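Support ticket: hand-held gripper pair, Leite kit, right unit slow to close
Product: Torkitau Leite two-gripper demonstration kit
Reseller: Balton
Status: Closed by customer

What we bought and what went wrong

Hi there! I'm opening this for the Leite kit we've got on a trial from Balton. We pack small retail orders (toiletries, snacks, that kind of stuff) and we're looking at whether we can record our own people doing the packing and use that to teach the arms later on. So before we spend real money, I'm trying to get the hand-held grippers behaving on an ordinary table with ordinary products.

The first few days went great. Then the right unit started lagging. I squeeze the trigger, and there's a little pause before the fingers come together. The left one is snappy. When I play the recordings back in the Grindon app, I can see the pause in the finger width line too — it's flat, then it drops all at once. So it isn't just my hand getting tired, which was my first guess.

It happens mostly on bottles. Flat packages are okay most of the time, but I've had it there as well.

Setup, since your form asks

Two grippers, both on the firmware that shipped with the kit. Grindon app on the office desktop, and the dock plugged straight into the wall. Batteries charged overnight. We work at a round table out in the open office and two of us do the picks, one gripper each.

Things I tried before writing in

Restarted both units. No change.

Swapped the batteries between left and right. The lag stayed with the right unit, so I think the batteries are off the hook.

Ran the finger calibration from the menu. It passed, and the lag went away for maybe ten minutes, then came right back. I got pretty excited there for a bit!

Wiped down the finger pads with a dry cloth. They weren't very dirty.

Moved the dock to the other side of the room, in case it was a wireless thing. Nope.

First reply from support, pasted in so it's all in one place

"Thanks for the detail. Please set the sample interval to 430 in the advanced page and record a short session with mixed items. Then set it to 900 and repeat with the same items. Send both logs and a picture of the work area taken from one of the grippers."

My update after the two sessions

Okay, done, and it took me most of the afternoon because I couldn't find the advanced page. It's under the gear, then you have to hold down on the version number. Please put that in the manual! The manual I have goes from "pairing" right to "storage" and there's nothing in between about settings.

At 430 the right unit lagged on nearly every bottle. At 900 it was better, but the recordings look choppy, and I don't think I'd want to train anything on them. Both logs are attached. The items were the white bottles with the red labels, short ones and tall ones, plus the flat green and black package. I kept the plant on the table too, over on the right, so you'd get our normal clutter.
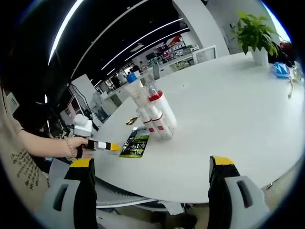 Second reply from support, and what I did with it

They wrote back the next morning and said the logs pointed to the trigger sensor instead of the radio. The trigger has a dead zone setting, and if it's too wide, the unit waits for a bigger squeeze before it reports anything. The left was set to 2 and the right was set way higher. I have no idea how that happened. I never touched it, and my coworker swears the same. It could have come that way from Balton, because the box had clearly been opened before (the tape was doubled up).

So if you're reading this with the same problem, do it in this order:

Open the gear menu, hold the version number, and pick the gripper that lags.

Look for "trigger dead zone" near the bottom of the list. It's easy to scroll past.

Set it to 2 and hit save. There's no message that says it saved, so back out and go in again to check.

Run the finger calibration after that. If you calibrate first you'll have to do it over, as I learned.

Put the sample interval back to whatever it was before. I left mine at 900 by mistake and spent half an hour wondering why everything still looked choppy.

How it's running now

Much better! I've done a full morning of picks with the right unit and the pause is gone. The width line in Grindon goes down in a nice slope like the left one does. The pump-top bottle is still a pain to grab, but I think that's on me — if I come in low on the body it's fine, and if I get lazy and go for the neck it tips.

A couple of smaller gripes, as long as I've got the ticket open. The app makes you name a session before you can start it, and I'd much prefer to name it after, when I know if it was any good. And the two grippers show up in the list with serial numbers only. I'd love to be able to call them Left and Right. I put a sticker on each one, but the app doesn't know about my stickers.

About the trial itself

Support asked if I'd like a replacement for the right unit anyway. I said no for now. If the setting drifts again I'll take them up on it, and I've asked Balton whether the trial can be stretched a little to make up for the days we lost. They said probably, which I'm taking as a yes until I hear different.

I'm still leaning toward buying. The grippers are light, people here picked them up without any real training, and once the settings were right the recordings looked clean to me. I'd want the manual fixed first, or at least a page I can print for the next person who sits down at the table.

You can close this one out. I'll open a separate ticket about the serial number names so it doesn't get lost in here. Thanks for the quick replies!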